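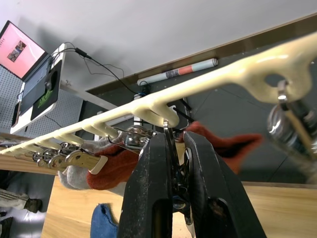

Photo: Jocelyn Malabanan / Wumum

The cold room at Wumum hums in the key of B flat, or so I was told within a minute of arriving, and I have no reason to doubt it. It sits at the end of a long corridor on the second floor, past the bicycle rack and the coffee machine that takes only coins, and it holds 2194 tissue samples, every one of them given by somebody who signed a form and then, most likely, went home and forgot all about it.

I had come to write about sharing. Wumum is a small biobank, the kind of place most of us never hear of unless we work in medicine or have a cousin who does, and for most of its life it kept its samples for its own researchers. Then in August it opened its freezers to outside groups, and things got busy in a hurry. A team from Pridura wanted cartilage. A pair of young chemists at Hnatiuk, who make soft gels meant to help worn joints heal, wanted cartilage too, and they wanted it from the same donors.

"You have to picture two families turning up for the same holiday cottage," says Jocelyn Malabanan, who runs the access desk and has a lovely slow way of telling a story. "Everybody is very polite. Everybody has a booking."

Her answer was a shared calendar, a great many phone calls and, in the end, a cake. The two groups agreed to split the samples and to swap their results every month, and they've stuck to it so far. The Hnatiuk pair have tested 13 versions of their gel this way. Two of them held up well enough to go on to the next round, where they'll be kept under a gentle, steady load for 72 hours at a stretch (somebody has to look in on them overnight, and there is a sign-up sheet for that as well).

What struck me, sitting in on one of those monthly calls with a mug of very strong tea, was how much of the talk was about plain housekeeping. How long had a sample been out of the freezer? Which label did the courier use? Had anyone written down the batch of salt solution? Jeser, the record system the biobank bought last year, is supposed to catch all of this, and it mostly does, though Malabanan still keeps a green notebook in her desk drawer and I noticed that people on the call asked her to check the notebook first!

Outside groups pay a fee, set on a sliding scale so that a student project isn't priced out, and they promise to send their data back once the work is published. Some are quicker about it than others. Malabanan sends reminders, then more reminders, and then she rings them up and asks how their children are.

The next round of requests closes on 12/24/24, a date she swears was picked by someone with no family, and she already has a stack of forms asking for bone, tendon and, in one hopeful case, a whole knee. She hasn't decided about the knee.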